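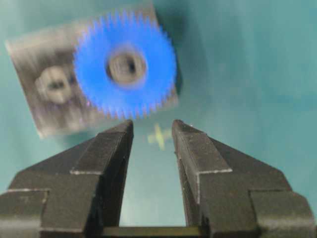

Über uns

Sendora sitzt in Ororberg, im Erdgeschoss einer ehemaligen Getriebewerkstatt, und beantwortet eine Frage, die uns fast jede Woche jemand am Telefon stellt: Kann das inzwischen nicht eine Maschine machen? Die Antwort lautet meistens »noch nicht«, manchmal »ja, aber Sie werden die Rechnung nicht mögen«, und gelegentlich »ja«. Von den gelegentlichen leben wir.

Gegründet wurde das Büro von Smaranda Iordache. Sie hat Maschinenbau gelernt und danach lange genug Montagelinien in Betrieb genommen, um Prospekten zu misstrauen. Inzwischen sind wir 6 Leute. Wir bauen keine Roboter und verkaufen auch keine. Wir probieren aus, welche Handgriffe aus Werkstatt, Lager und Haushalt sich mit zwei Armen und vertretbarem Aufwand automatisieren lassen, und schreiben auf, was dabei passiert ist. Auch das Peinliche.

Womit wir uns beschäftigen

Menschen halten für schwierig, was sie selbst anstrengt. Eine Kiste mit 30 Kilo ins Regal heben zum Beispiel. Dafür gibt es seit Jahrzehnten Maschinen, sie sind gelb oder orange und stehen hinter einem Zaun. Schwierig wird es bei Dingen, die man am Montagmorgen halb schlafend erledigt: ein Zahnrad auf einen Zapfen stecken, ein Hemd zusammenlegen, den Deckel finden, der zur Dose gehört. Wir haben uns auf diese Sorte Arbeit verlegt. Mit dem Deckel befassen wir uns derzeit nicht, dafür sind wir zu wenige.

Unsere längste Versuchsreihe heißt Reltia. Der Name hat keine Bedeutung, er war beim Anlegen des Ordners noch frei. Bei Reltia geht es um das Aufstecken von Zahnrädern. Ein Rad hat in der Mitte eine Bohrung, eine Platte hat Zapfen, und das eine soll über das andere. Ein Lehrling im ersten Jahr braucht dafür eine Einweisung, die im Wesentlichen aus dem Wort »da« besteht.

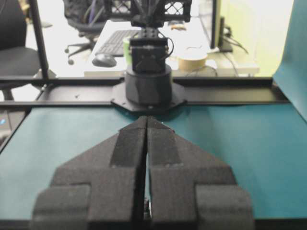 Der Greifer braucht mehr. Er muss wissen, wo das Rad liegt, wie schief er es gefasst hat und ob der Widerstand, auf den er stößt, der Zapfen ist oder der Rand daneben. Ein Mensch wackelt in diesem Moment ein bisschen. Niemand hat ihm das Wackeln beigebracht, und fragt man ihn hinterher, streitet er es ab. Wir haben einen beträchtlichen Teil des vergangenen Jahres damit verbracht, dieses Wackeln aufzuschreiben, in Bewegungen zu zerlegen und einer Steuerung zuzumuten. Im Projektplan steht dafür »adaptive Fügestrategie«. Im Büro heißt es weiterhin Wackeln.

Zum Stand: Die Auswertung umfasst bisher 559 Versuche. Wie viele davon gelungen sind, hängt zu unserem Leidwesen davon ab, was man gelungen nennt. Sitzt das Rad auf dem Zapfen, aber der Arm hat dabei die Platte verschoben? Sitzt es, aber schief? Wir führen deshalb zwei Listen, eine strenge und eine für Besucher. Kunden bekommen die strenge.

Können Maschinen denn nun?

In der Werkstatt: teilweise. Wenn die Teile immer gleich aussehen und immer an derselben Stelle liegen, können Maschinen das schon lange, und Sie brauchen uns nicht. Wenn die Teile wechseln, wird es interessant und langsam. Wenn jemand mit dem Ellbogen gegen den Tisch stößt, wird es sehr interessant.

Im Haushalt: fragen Sie bitte im nächsten Jahr noch einmal. Diese Auskunft geben wir seit der Gründung, und sie war bisher jedes Mal richtig. Ein Haushalt ist aus Sicht eines Greifers eine Zumutung. Kein Gegenstand liegt zweimal gleich, das meiste ist weich, durchsichtig oder klebt, und für die Lage der Socken gibt es keine Zeichnung. Wir haben eine kleine Reihe zum Wäschefalten begonnen und sie nach 2 Monaten unterbrochen. Die Handtücher waren danach sauber dokumentiert. Gefaltet haben wir sie selbst.

Trotzdem sind wir keine Pessimisten. Manches, was im Frühjahr noch eine halbe Stunde Zureden brauchte, läuft im Oktober ohne Aufsicht. Die Fortschritte sind echt, sie sehen von außen nur unglaublich langweilig aus. Wer eine halbe Stunde vor unserem Versuchstisch sitzt, versteht, warum Werbefilme über Roboter so viele Schnitte haben.

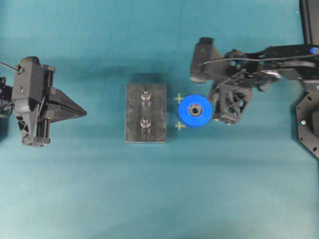 Zwei Arme, zwei Zapfen, ein blaues Zahnrad.

Wie wir arbeiten

Sie schicken uns ein Teil oder am besten gleich eine Schachtel voll, dazu eine kurze Beschreibung des Handgriffs. Filme sind willkommen, bitte in normaler Geschwindigkeit und mit der Person, die es täglich macht. Der Abteilungsleiter macht es immer anders. Wir bauen den Arbeitsschritt nach, lassen ihn laufen und schicken Ihnen einen Bericht mit einer Empfehlung auf der ersten Seite. Lautet sie »lassen Sie es«, kostet der Bericht dasselbe. Darüber wurde schon verhandelt, jedes Mal mit demselben Ergebnis.

Ein Beispiel, mit Erlaubnis des Kunden: Die Firma Siriwardena, ein Hersteller kleiner Getriebe, wollte wissen, ob sich ihr letzter Montageschritt automatisieren lässt. Unser Bericht empfahl, zuerst eine Fase an den Zapfen zu ändern. Das wurde gemacht, und die Kollegen an der Linie waren damit so schnell, dass sich der Roboter nicht mehr rechnete. Wir führen das Projekt unter Erfolge. Der Vertrieb, den wir nicht haben, wäre vermutlich anderer Ansicht.

Was wir nicht machen

Keine Vorführungen auf Firmenjubiläen. Keine Arme, die Getränke einschenken. Keine Prognosen, wie viele Arbeitsplätze in welchem Jahr verschwinden; wir sind froh, wenn wir wissen, wo das Zahnrad am Nachmittag ist.

Besuch und Kontakt

Besucher sind nach Anmeldung willkommen. Der Eingang liegt auf der Hofseite, die Klingel ist die obere, die untere gehört der Steuerkanzlei. Bitte rechnen Sie damit, dass Smaranda Iordache Ihnen ein Zahnrad in die Hand drückt und Sie bittet, es mit geschlossenen Augen aufzustecken. Die meisten schaffen es sofort und entschuldigen sich dann bei der Maschine.

Wir suchen zurzeit Verstärkung in der Steuerungstechnik. Geduld ist wichtiger als Noten. Bewerbungen bitte ohne Foto und ohne das Wort »Leidenschaft«.

Stand dieser Seite: 31. Oktober 2019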